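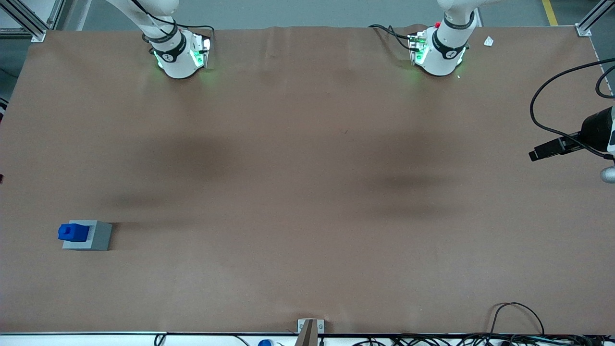

Fix the lighting and the false detections will go away by themselves, Gaurav Singhal wrote in reply to our first report, and there is no need to touch the software. We took the comment seriously and spent two weeks on lamps and diffusers before coming back to the code. Better lighting helped with glare. It did very little for the problem covered in this section, where the arms change the look of the table simply by being above it.

Figure 4. Workspace from the fixed camera, with both grippers pointing down over the paper and the stepped blue part on its grey base at lower left.

4.3 Clearing the table state before planning

Mitetti, our task planner, will not release either arm until it has been given a table state. The table state is a short list of everything resting on the work surface, with a position, a footprint and a support relation for each item. It is produced by a separate process, Skallitz, which reads the fixed camera and nothing else. We kept the two apart on purpose. The planner has been rewritten twice over the life of the project, and on both occasions the perception side carried on without changes.

For a layout like the one in Figure 4 the correct list is short. There is a grey rectangular block on the table, and a blue part on the left portion of that block. The scrap of paper near the far right edge of the table may be listed or left out, as it is well below the height at which Mitetti cares. Everything else on the brown surface should be reported as clear.

The first version of Skallitz did not report it as clear. It compared each incoming view with a stored view of the bare table, grouped the pixels that differed, and passed on any group above a size threshold. This is a common approach and it works well when nothing moves above the table. With two arms hanging over the surface it produced phantom items of two kinds.

The first kind came from shadows. The dark patches across the middle of the table in Figure 4 are soft, with no clear edge, and they are large compared with the part being handled. When the threshold was set low enough to keep small parts, the patches were kept as well. Raising the threshold removed them, along with any part smaller than a matchbox. Their shape depends on the arm pose, so a second stored view with the arms in place only helped when the arms came back to exactly the same pose, and after a cable had been moved or a gripper changed they did not.

The second kind came from the gripper lights. The green module on each gripper throws a faint green tint onto the paper near it. The tint is weak in brightness but strong in hue, and the original comparison was made in a colour space that gave hue a good deal of weight. The result was a ring-shaped item close to each gripper. Mitetti treated the ring as an obstacle lying directly in the path of the arm that was causing it and refused to plan any motion for that arm. From the outside this looked like a planner fault, and it was logged as one for some time.

Changes to the comparison step

We made three changes. None of them is new taken alone, and the order in which they run matters more than the details of any one.

The comparison now starts with brightness and hue as separate channels. A region that is darker than the stored view, but whose hue matches, is marked as a shadow candidate. A region whose hue has moved toward green, with little change in brightness, is marked as a light candidate. Anything else that differs is marked as a solid candidate and goes straight to the grouping step. Parts that are themselves dark brown would be at risk under the first rule. We have no such parts in the current set and have not tried to solve for them.

The second step uses the joint angles. Skallitz does not plan motion, but it can subscribe to the arm poses, and from those it projects a rough outline of each arm onto the table plane from a small number of assumed light positions. The light positions were found by hand, using a broom handle clamped upright at several points on the table. A shadow candidate is dropped only if most of it falls inside one of the projected outlines. A light candidate is dropped only if it lies within a fixed radius of a gripper. Candidates that fail these tests are kept and handled as solid. We would much sooner have a phantom item stop the arm than have a real one go missing.

The third step deals with the support relation. The blue part in Figure 4 overhangs the left edge of the grey block, and the old code took this to mean that the part was standing on the table beside the block. It worked from the lowest visible pixel of the blue region and asked which surface lay under it. With an overhanging part seen from one fixed camera, that pixel can fall over the table even when the part is not touching it. The new code compares the outline of the part with each pose stored in the part model and picks the support that gives the best fit. The stepped shape of the part is useful for this. With the taller section on the right and the lower section reaching out to the left, only a few stored poses come close, and they can be ranked quickly.

What is left out of the comparison

Part of the camera view is masked and never compared. The mask covers the concrete floor beyond the table, the frame posts and brackets at the top corners, the device mounted at the right-hand side with its looped cables, and the cables along the front. The clamp at the front edge is masked too. An earlier mask followed the table outline tightly, which seemed tidy and caused a good deal of trouble. Cables do not keep still. The loop that comes up onto the paper near the bottom right moved whenever somebody leaned on the front of the table, and each time it left the tight mask it was reported as a long, thin item.

The present mask is wider and gives up a strip of usable surface along the front and right. Mitetti is told about the strip and will not place anything there. People setting up a run need to be told as well, since a part put down in the strip by hand is invisible to the system. We added a line to the start-up checklist for this. A printed border on the paper would be better, and has not been done.

Creases in the paper near the far edge needed no special handling. They show up in the stored view and in the live view alike, and the small differences between the two fall below the size threshold. The stored view has to be taken again when the paper is replaced. We found this out the obvious way.

Results with the arms in view

The test set was recorded at Prornside in March 2019 and contains 3,410 still frames. Both arms are over the table in every one of them. The frames were labelled by hand from the setup sheets, with the part and its support recorded for each. Frames taken while a person was reaching over the table were removed before labelling.

Run on this set, the first version of Skallitz reported at least one phantom item in 1,145 frames. The new version did so in 99. We looked through all of the remaining failures. Most are shadow candidates that spread past the projected outline, usually with the arms held high, where a small error in an assumed light position moves the outline a long way across the table. The rest are mixed, and include several cases where two shadow patches had merged and only one of them matched an outline.

Missed items are the more serious error. The new version missed the part in eight frames. In all eight the part was under a gripper, inside the fixed radius, and the tint had shifted the colour at its edges enough to break the region into pieces. The pieces that still differed in brightness were too small to pass the size threshold. Grouping before the radius test fixes these frames and brings back some of the green rings. We left the order as it is and had Mitetti ask for a second look from a raised pose whenever the last known position of a part falls inside the radius.

The added work is small next to the time the arms spend moving. Projecting the outlines is the slowest of the three steps, and it is skipped when there are no shadow candidates. The pose fit for the support relation runs once for each solid candidate, so its cost grows with the number of parts on the table. With a single part and a single base it has not been a concern. Trials with crowded tables are outside the scope of this paper.

Note on carrying the method to another cell

Magagula, the second cell, uses the same planner with a different camera position and a grey work surface. We moved Skallitz across with a new mask and new light positions and changed nothing else. Shadow handling carried over without trouble. The light rule did not, as the grey surface takes on the green tint more strongly and over a wider area than the brown paper, and the fixed radius had to be set again by trial. A radius worked out from the height of the gripper above the table would remove this tuning step. The arm poses needed for it are already available to the process, and the change is planned for the next release, together with a check that the stored view was taken on the surface now in use.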